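August - by Divina Samonte
14 comments

Setting up your Dumlao water filter, part 2: first fill

I do this bit at the sink, sleeves up.

1. Rinse the jug and lid in cool water. No soap yet!

2. Stand the cartridge in a bowl of water until the bubbles stop.

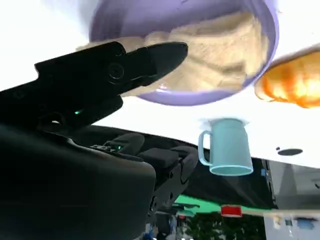 3. Push the cartridge down until it clicks - mine needed a proper shove.

4. Pour in 500 ml, let it drip through, and tip it away. Do that 2 times (the first lot goes grey, and my houseplants don't mind it).
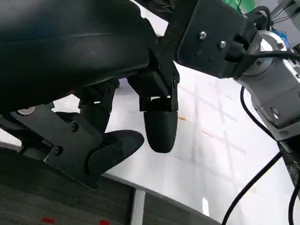

Note: the seal is the fussy part. It's a thin rubber ring and it likes to twist. Run a finger round it, and leave the screws on the base plate alone, dark little ones like the two on the black plate here, until part 3.

Caution: never fill it with hot water. I ruined one that way.

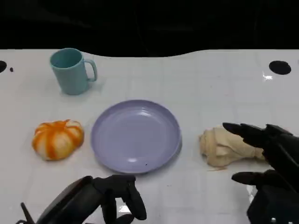 5. Top it up, pop it in the fridge and set the dial to 70 days.

Shares: 500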